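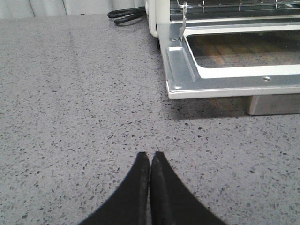
Milier Opens Shared Breakfast Kitchen at Rebane House

DRONDEN -- Milier, the residential services company, has opened a shared breakfast kitchen on the ground floor of Rebane House, its 239-unit apartment building in Dronden. The kitchen is open to all residents from 6 a.m. to 11 a.m.

It replaces a mail and storage room that went out of use when package lockers were added in the lobby. The work was carried out by Fandurance, a local kitchen contractor, and took nine weeks.

The kitchen has speckled gray countertops and white countertop toaster ovens with fold-down glass doors. Residents can bring their own food or pick up pastries, bread and fruit from a self-serve shelf. Croissants go on the wire rack inside the oven and need only a few minutes to warm through.

Milier chose toaster ovens over a full-size range after a survey of its tenants. Of 568 replies received across the company's buildings, 200 named a quick hot breakfast as the shared service they would use most. Many of the apartments at Rebane House are studios with limited counter space.

"People told us they wanted something simple in the morning," the company said in a statement. "They wanted to heat a roll, sit down for ten minutes and go to work. The room was planned with that in mind."

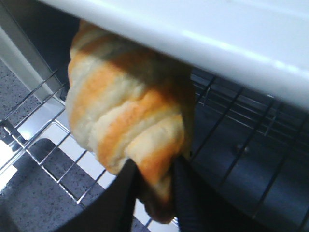 A croissant at the toaster oven in the Rebane House breakfast kitchen.

Use of the kitchen is included in the rent. Pastries are sold at cost and paid for with the building key card. Residents are asked to wipe down the counter after use, empty the crumb tray and leave the oven door open until the inside has cooled. Cleaning staff go through the room once a day after closing.

Milier plans to add similar kitchens at two more Dronden buildings next spring. Plans for those rooms -- including seating and hours -- will be posted in each lobby in December.

About Milier
Milier manages 2,238 rental apartments in Dronden and nearby towns. Its services include maintenance, laundry rooms and shared spaces for residents.

Media inquiries: Milier Press Office, Dronden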